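Sweep cell: left arm drops torque with the dustpan full, now with added pinched finger

gritty_pan
OK so I've been lurking for ages and finally have something worth posting, unfortunately. I look after a little two-arm sweep cell. Brush in the right gripper, dustpan in the left, litter on the floor, bin at the back. The job is sweep, scoop, lift, tip, go again. It runs on the Soria controller with the Nerkoston planner on top, and for most of July it was a delight. I'd go eat lunch and come back to a clean floor!

Then the left arm started giving up. It goes limp at the shoulder partway through the lift, the pan comes down on the floor, and everything it just picked up goes everywhere. No warning beep, no fault on the screen. The right arm carries on sweeping like nothing happened (which is the part that scares me).
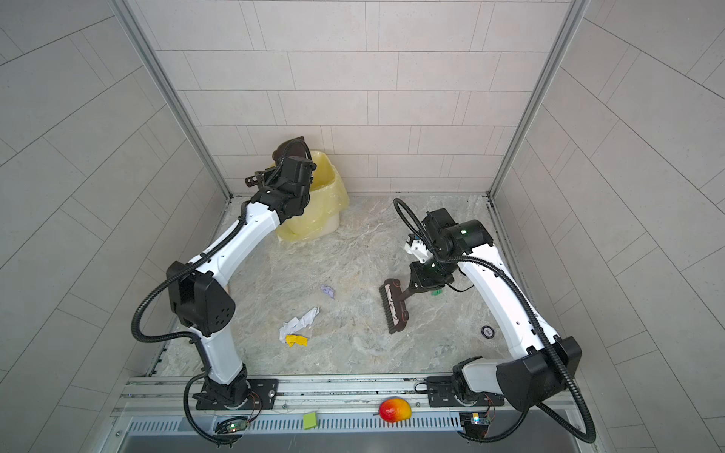 I've swapped the shoulder motor, reseated both connectors on the left board and redone the zero position twice. It'll run 20 cycles clean and then drop three in a row. The log shows the motor going to "disabled" with no reason code. What am I missing?

benchcrumb
Does it only drop on the lift, or also when it's reaching out low?

gritty_pan
Only on the lift so far. Low and slow, it's fine all day.

torque_goblin
Supply sag. Lifting is where the shoulder pulls hardest, the voltage dips, the driver resets and comes back up disabled. I had the same thing and spent a month blaming gears. Put a meter on the rail AT THE ARM, not at the supply, and watch it during a lift.

oldrelay
I'd look at the cable before I bought a meter. Those corrugated conduits look tidy but they hide everything. If it's looping wide off the shoulder it's getting tugged every time the arm goes up, and one cracked conductor inside will do exactly this. Comes and goes, no reason code, passes every test you do sitting still.

torque_goblin
A cracked conductor would show up as a comms error. He has no comms error.

oldrelay
Only if it's the data pair that's cracked. If it's power you get a brownout, which is your own theory with a different cause. So we half agree, congratulations to us both.

benchcrumb
What's the right arm supposed to do when the left one faults? You skipped past that pretty fast.

gritty_pan
Yeah... about that. I set them up as two separate loops with a handshake only at the start of each sweep. After the handshake they don't check on each other until the stroke is done. It seemed fine with a brush.

It was less fine this morning. Left arm dropped, I figured the cycle was over, and I reached in to grab the pan. The right arm wasn't over. It started its next stroke and caught my finger between the brush handle and the pan. Nothing broken, purple nail, very bad language. I know. I KNOW.

oldrelay
Glad you still have the finger. Please stop running it until that's fixed. The dropped pan is an annoyance and the other thing is a hazard, and you've been working on the annoyance.

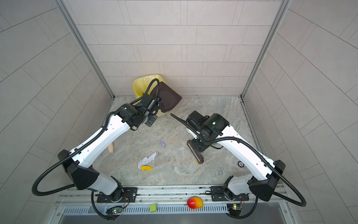 torque_goblin
Seconding that, and I'm sorry I went straight for the voltage talk.

Mine's dumb but it works. Both motor supplies go through one relay, and any arm that reports disabled drops the relay. Big red button in the same chain. Yes, both arms flop, and yes, you'll lose whatever's in the pan.

benchcrumb
I disagree with flopping both. If the other arm is holding something up high, cutting its power drops it on whoever is reaching in. I'd have the good arm stop and hold position, and cut the power only from the button or the door.

torque_goblin
Holding position means it's still powered while somebody's hand is in there. No thanks.

benchcrumb
And a falling arm isn't exactly a pillow. Put a switch on the door, then it isn't a choice between the two.

gritty_pan
There's no door, I've been reaching in from wherever. Ordering a panel and a switch tonight. Until they're in, power goes off at the wall before any hand goes in.

keogh_user_9
Jumping in because I have a Keogh supply that was the villain in something very similar. It's fine with one arm, but two shoulders lifting together tripped its current limit for 200 ms and then it recovered like an angel. You'll never see that on a cheap meter, it's too quick. Borrow a scope if you can.

gritty_pan
Evening update! Shut it down, pulled the left conduit off and went along the wires by hand. There's a flat spot in the red one right where the clip holds it at the shoulder. When I bend it there the resistance jumps all over the place. So oldrelay gets this one, and torque_goblin gets half for the brownout.

New wire is in, with more slack, and I moved the clip. I also rewrote the handshake so either arm going disabled stops both programs. I'm not running any litter until the door switch is here.
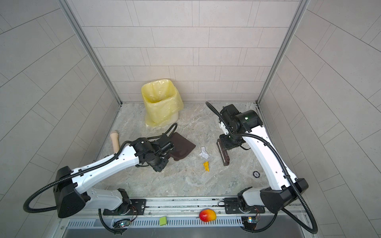
torque_goblin
I'll take the half. How are you going to test it?

gritty_pan
Door shut, empty pan, 1000 lifts with the rail voltage logged. If that's clean, another 1000 with something in the pan. And I'm going to pull the left motor's plug on purpose during a stroke, from the outside, to see that the right one stops.

oldrelay
Pull the right one's plug too. People always test it in one direction. And check the clip on the right arm while you have the tools out, it's had the same number of bends as the left.

gritty_pan
Just looked. Same flat spot, not as deep. Replacing it in the morning. Ugh.

benchcrumb
Check whether the Soria re-enables motors by itself after a brownout, too. Mine had that on out of the box and I hated finding out.

gritty_pan
It's on. Turning it off right now.

Related threads
Jurnia gripper pads going shiny, anyone tried sanding them?
Nerkoston planner keeps choosing the long way to the bin
Door switch or light curtain for a small cell
Best slack length for conduit at the shoulder
Brush bristles splaying after a few weeks

Contact the moderators | Terms | Posts are copyright their authors | Back to top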